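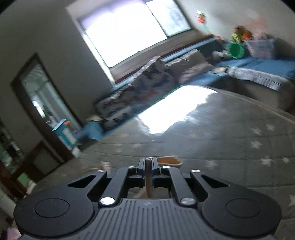 居間の片づけ作業 開始前・終了後点検表(ハンドグリッパー用) コメント付き
2020年1月版
作成:シェウィット・イルマ 確認:ミティク・ウォルデ

いつも点検にご協力くださってありがとうございます。前の版は10月に作ったもので、項目が細かいわりに肝心なところが抜けている、というお声をたくさんいただきました。おっしゃるとおりでしたので、今回は書き込まれたコメントをなるべくそのまま残し、次に使う方が読みながら進められる形にしています。少し長いですが、お茶でも飲みながら一度通して読んでいただけるとうれしいです。

判定の書き方
良=そのまま作業してよい 注意=作業してよいがコメントを読むこと 不可=直るまで作業しない

1 部屋と床

1-1 ラグの端がめくれていない、しわが寄っていない
判定:良
コメント:居間のラグは大きく、星柄のグレーです。人が歩く分には何ともないしわでも、台車型のフェルネオ(Ferneo)は高さ2センチの段差で止まってしまいます。手持ちで作業する日も、後日同じ部屋を台車で走らせることがありますから、見ておいてくださいね。(シェウィット)

1-2 床に小さな物が残っていないか確認した
判定:注意
コメント:ラグの上に白い小さな物がひとつあります。拾う対象に入れるのか、先にどけるのか、始める前に決めて記録欄に書いてください。途中で「これはどっちだっけ」となるのがいちばん時間を食います。(ダルセ・フィゲロア)

1-3 日差しの当たる場所を確認した
判定:注意
コメント:大きな窓からの光がラグの真ん中に落ちて、そこだけ星の模様が飛んでしまいます。私たちの目ならすぐ慣れるのですが、認識ソフトのゼルントン(Zernton)は明るいところを「何もない床」と判断しがちで、まだまだ頼りないです。日なたにかかる物は日陰の物と分けて記録をお願いします。カーテンで調整する場合は、作業の途中で開け閉めしないこと。(シンイー・マン)

1-4 出入口と通り道がふさがっていない
判定:良
コメント:隣へ抜ける戸口のそばに、白と水色のおもちゃ棚があります。棚の上の物は、肘が当たると簡単に落ちそうな気がして、私はいつもどきどきしています。後ろ向きに下がるときは必ず声をかけ合いましょう。(カルキダン・メルシャ)

2 グリッパー本体

2-1 リンクのねじに緩みがない
判定:良
コメント:左右の大きいねじも、爪に近い小さいねじも、ひとつずつ指で触ってください。目で見て光っているから大丈夫、とはいきません。緩んでいたら増し締めはせず、私を呼んでください。締めすぎると今度は爪の戻りが悪くなります。(ミティク)

2-2 爪がまっすぐ閉じる、途中で引っかからない
判定:良
コメント:何もはさまずに9回開閉します。音が変わったらそこで中止です。

2-3 三角の開口部に指や髪、袖口が入らない
判定:注意
コメント:見た目はおとなしい道具ですけれど、閉じるときにリンクの隙間も狭くなります。袖の長い服の方はまくってから、髪の長い方は結んでからお願いします。お子さんがいるお宅では、使わないときに床へ置きっぱなしにしないでくださいね。触ってみたくなる気持ちはよくわかりますので!(カルキダン)

3 布やひもをつかむ作業

3-1 帯状の物は爪の中央でつかむ
判定:注意
コメント:今回は薄茶色の布の帯で試しています。爪の間にはさまってはいても、輪になって上に出た部分が右へ曲がり、残りが本体のほうへ垂れてくるので、リンクに巻き込まないか目を離せません。人間なら小指でひょいと払うところですね。こういう何でもない手加減を機械に任せられるかと聞かれたら、私の答えは「まだ」です。ただ、去年の今ごろは帯をつかむところまでもいきませんでしたから、がっかりはしていません。(シェウィット)

3-2 垂れた端の下に手を入れない
判定:良
コメント:つい支えたくなりますが、爪を開いてからにしましょう。

3-3 引っぱる前に、もう一方の端がどこにも絡んでいないことを見る
判定:注意
コメント:フラヴェッティ(Flavetti)の試験機では、ここを飛ばしてかごごと引き倒したことがありました。けがはなかったものの、中身を拾い集めるのに40分かかり、機械がいちばん散らかしたと今でも言われます。(ダルセ)

4 ソファまわり

4-1 掛け布をおもちゃと一緒につかまない
判定:注意
コメント:ソファは青緑色で、柄物の掛け布と青い毛布がかかっています。毛布は前側に垂れているので、下のほうから爪を近づけると端を拾ってしまいます。上から入ってください。薄いグレーのクッションは今回の対象外です。(シンイー)

4-2 おもちゃは硬い物から先に、やわらかい物はあとに
判定:良
コメント:緑のバケツのように形の決まった物は、縁に爪をかければ機械でもだいぶ上手に持てるようになってきました。オレンジや黄緑のおもちゃは、硬さを手で確かめてから順番を決めてください。半透明のかごは中身ごと持ち上げないこと。

4-3 壁の飾りに触れない
判定:良
コメント:窓の右側のカラフルな飾りです。腕を高く上げる動作のときだけ気をつければ十分かと思います。

5 終了後

5-1 爪に糸くずが残っていない
5-2 動かした物を元の場所に戻した
5-3 失敗した回も消さずに記録した
コメント:同じ物で3回続けて落としたら、その物は「人が片づける」に丸をつけて次へ進みましょう。悔しくて何度もやりたくなるのですが、疲れてくると握り方が雑になります。フォンタナ(Fontana)の保管箱は、爪を閉じた状態でしまってください。(ミティク)

総合判定:注意(条件付きで作業可)

確認者より
ソファの上を片づけるだけでこの項目数か、と笑われることもあります。けれど、ふだん自分の手がどれだけのことを黙ってやってくれているか、この表を書いているとしみじみ感じます。床の物を拾う作業については、日陰の硬い物に限って台車での試行を認めます。布と帯、それから日なたの物は、当面のあいだ人が手で持つグリッパーで続けてください。1-2の白い物の扱いが未記入のままですので、次に入る方は最初にそこを埋めてくださいね。(ミティク・ウォルデ)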